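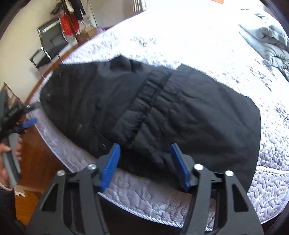

Matos 认为,同夹故障应当归入感知误差,夹爪本身没有出错,单独列为一类没有必要。我们保留了原来的分类,理由见下文。

### 5.3 同夹故障

同夹指指尖在抓取目标衣物时一并夹住下方的床面织物。在 Hemora 策略的 500 次实机执行中,触发力保护停机的有 31 次,其中 13 次经回放确认为同夹,其余为目标滑脱后的空拉、腕部碰撞床沿以及通信超时。空拉和碰撞已在 5.2 节讨论。

图 6 为手持夹爪在床面上的操作画面。黑色衣物面积较大,面料薄而无光泽,下面是带绗缝纹理的浅色床罩;一条抽褶的松紧带斜贯衣物,左侧指尖停在松紧带下端附近,右侧指尖位于平整的黑色面料上方。两个指尖因此面对厚度和刚度都不同的材料。实机上的同夹多发生在与此相近的布局中,即一侧靠近褶皱,另一侧靠近单层面料。

**故障过程。** 策略输出的下降高度由褶皱一侧决定。抽褶处较厚,指尖较早接触,另一侧此时仍未接触,控制器便继续下压,直到两侧接触信号同时成立。床垫在下压中凹陷,单层面料一侧的指尖陷入绗缝之间的凹处,闭合时将床罩表层带入。提升阶段开始后,腕部受力上升较慢,前段曲线与正常提起一件较重的衣物难以区分。力保护在床罩被拉紧之后才触发,此时衣物往往已经离开床面,床罩随之隆起。

停机之后的处理也有问题。早期版本在力保护触发后保持夹持,等待人工复位。这一设计沿用自 Flasham 平台的刚性物体任务,目的是防止物体坠落。对床面织物而言,保持夹持意味着拉力一直存在。有两次执行中,操作员在断电前手动掰开指尖,手指进入了连杆之间的区域。两次均未造成伤害,但我们将其记为安全事件,并在随后的版本中修改了停机逻辑。

**原因分析。** 同夹由三个因素共同造成。其一,接触判据要求两侧同时成立,对褶皱衣物过于严格。其二,黑色薄面料在腕部相机中纹理很弱,浅色床罩的受光部分又接近过曝,深度估计在衣物边缘处不稳定,无法可靠给出单层面料相对床罩的高度。其三,手持采集时,操作者凭手感控制下压深度,这部分信息没有进入训练数据。手柄不带力传感器,示教轨迹只记录了位姿和开合量,策略学到的是轨迹的形状,没有学到何时应当停止下压。

若按 Matos 的意见只改进感知,第一和第三个因素仍然存在。我们用人工标注的衣物高度替换深度估计,重放了上述 13 次执行的初始状态,同夹仍会出现,只是次数减少。这是我们将其单独列类的主要依据。

**修改措施。** 接触判据改为任一侧成立即停止下降,随后以较小的开合量试夹。试夹后先沿水平方向移动 30 毫米,若腕部侧向力持续上升,则判定夹住了床面,松开并回退。力保护触发后的动作改为先卸力、再张开、最后停止运动;张开过程由独立的低速通道执行,不依赖上位机通信。急停按钮的行为没有改动,按下后仍直接切断电源,因此在急停情况下夹持可能保持,现场须使用机械释放杆。

试夹增加了单次抓取的时间,对牛仔布一类厚面料也偶有误判,水平移动时面料自身与床面的摩擦会被当作同夹信号。Stirnitine 数据集中的厚面料样本较少,目前的侧向力阈值主要依据薄面料设定,换用其他床罩时需要重新标定。

图 6 手持夹爪与床面上的黑色薄面料衣物,指尖张开,位于松紧带下端附近。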